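Teleop collection notes, August. Task family is "clear the desk after takeout." Two arms, one insulated tote, one gray mat, one bowl of crayfish.

Target for this task is 249 usable episodes. We log an episode as usable if the operator never re-grips more than twice and both hands end outside the tote.

Start poses get varied by hand. Bowl stays left on the mat, tote stays right. Small items move between episodes or get swapped out. Teodora Berisha keeps the layout sheet. 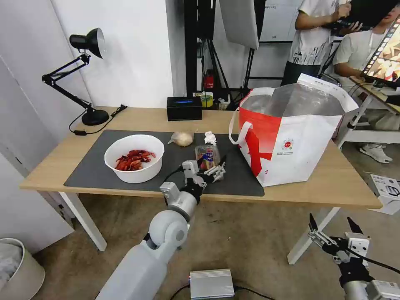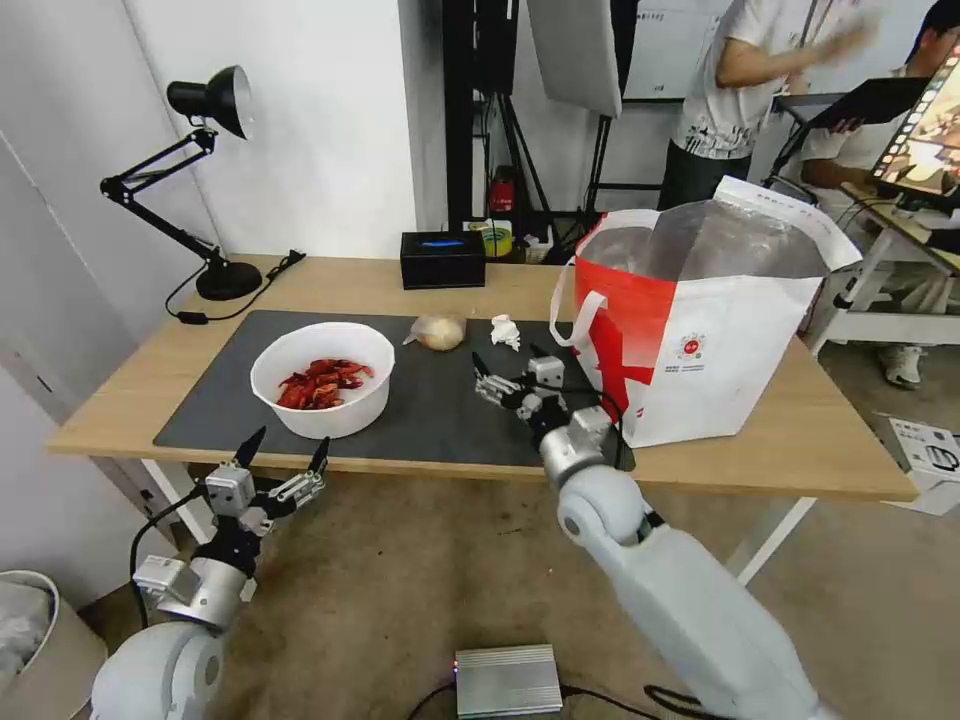
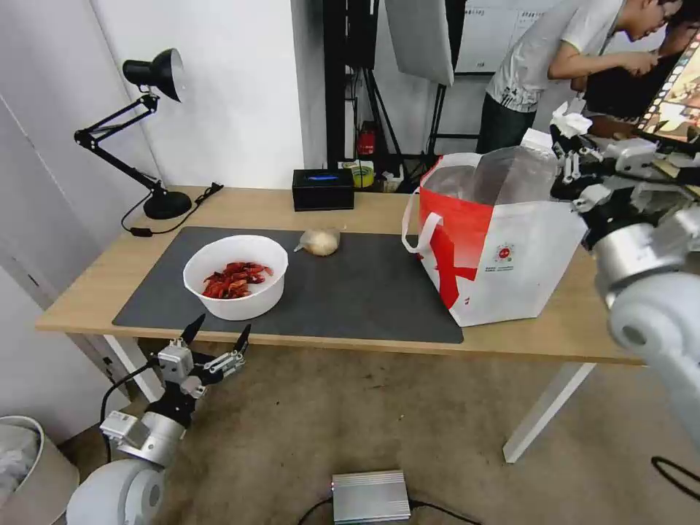
Desk, bowl and tote from the head view. Left hand at the small clear container in the first one.

Labels: we split each episode into reach, grasp, lift, place, release. Arben Hodžić labels, Ankica Kovačević checks every eighth one. They disagree most on where reach ends and grasp begins. Current rule is first finger contact, even if the object slides afterward.

The tote is the hard object. The handles flop and the lining is shiny, so depth drops out near the opening. We keep those episodes. A policy trained only on clean depth went for the rim in 6 of 8 trials.

Failed grasps go in a separate folder with the same labels. Don't delete them. Velimir wants them for the recovery set.

Next batch keeps the desk lamp where it is and changes the mat color. Layout sheet goes out before the 9 a.m. start.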